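4. Ihr Karriereprofil in Olteck einrichten

Schön, dass Sie so weit gekommen sind! Das Konto steht, die Sprache ist gewählt, und jetzt kommt der Teil, der richtig Spaß macht: Sie bauen Ihr Profil auf und sehen zum ersten Mal, was in Ihrem Berufsleben schon alles zusammengekommen ist. Planen Sie dafür einen ruhigen Abend ein (oder zwei, wenn Sie gern erzählen). Olteck speichert jeden Schritt sofort, Sie können also jederzeit aufhören und später an derselben Stelle weitermachen.

4.1 Stationen erfassen

1. Öffnen Sie im Menü links den Punkt „Werdegang“ und wählen Sie „Neue Station“.
2. Tragen Sie Arbeitgeber, Ort und Zeitraum ein. Monat und Jahr reichen völlig.
3. Beschreiben Sie im Feld „Was ich dort gemacht habe“ Ihre Aufgaben in ganzen Sätzen. Das Feld fasst 1000 Zeichen, und die dürfen Sie gern ausnutzen!
4. Klicken Sie auf „Übernehmen“. Die Station erscheint auf der Zeitleiste.
5. Wiederholen Sie die Schritte 1 bis 4, bis die Zeitleiste vollständig ist. Auch Praktika, Elternzeit und Ehrenämter gehören hinein.

Hinweis: Die Reihenfolge spielt keine Rolle. Olteck sortiert nach Datum.

Achtung: Beim Löschen einer Station verschwinden auch die damit verknüpften Referenzen. Blenden Sie Stationen, die Sie gerade nicht zeigen möchten, über das Augensymbol aus.
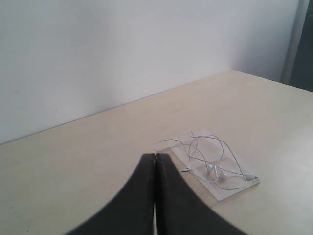
Lerato Lekota: Bei mir waren es die kleinen Stationen, die am Ende zählten. Ich hatte den Ferienjob in Kollville erst weggelassen und dann doch eingetragen, und genau danach wurde ich im Gespräch gefragt. Also bitte nichts aussortieren, bevor alles drinsteht!

4.2 Stärken zuordnen

Jetzt wird aus der Zeitleiste ein Profil. Viele entdecken an dieser Stelle Fähigkeiten, die sie im Alltag längst nicht mehr bemerken, und das ist jedes Mal eine Freude.

1. Wechseln Sie zum Reiter „Stärken“.
2. Suchen Sie im Katalog nach passenden Begriffen. Er enthält 715 Einträge, am schnellsten geht es mit der Suchzeile.
3. Ziehen Sie jeden Begriff auf die Station, in der Sie die Stärke eingesetzt haben.
4. Schreiben Sie ein kurzes Beispiel dazu, höchstens 200 Zeichen.

Fehlt ein Begriff, legen Sie ihn mit „Eigener Eintrag“ an. Er bleibt in Ihrem Konto und lässt sich später umbenennen. 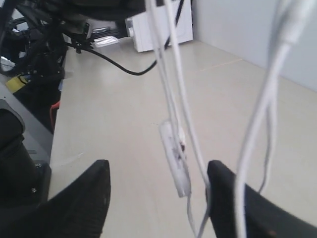

Abb. 2: Kabel mit kleinem weißem Gehäuse

4.3 Profil mit Fornow verbinden

Falls Sie Ihre Bewerbungen über Fornow verschicken, können Sie beide Konten koppeln. Dann landet jede Änderung am Werdegang gleich im nächsten Anschreiben, herrlich bequem!

1. Öffnen Sie „Einstellungen“ und dort „Verbindungen“.
2. Wählen Sie Fornow aus und melden Sie sich mit Ihren Zugangsdaten an.
3. Legen Sie fest, welche Stationen übertragen werden.
4. Starten Sie den Abgleich mit „Jetzt verbinden“.

Achtung: Gehaltswünsche werden mit übertragen, sobald das Häkchen bei „Konditionen“ gesetzt ist. Prüfen Sie es vor dem ersten Abgleich.

Der Abgleich läuft danach jeden Mittwoch von selbst. Zwischendurch genügt ein Klick auf den runden Pfeil neben dem Kontonamen. Wie Sie aus dem fertigen Profil einen Lebenslauf als PDF erzeugen, steht in Abschnitt 5.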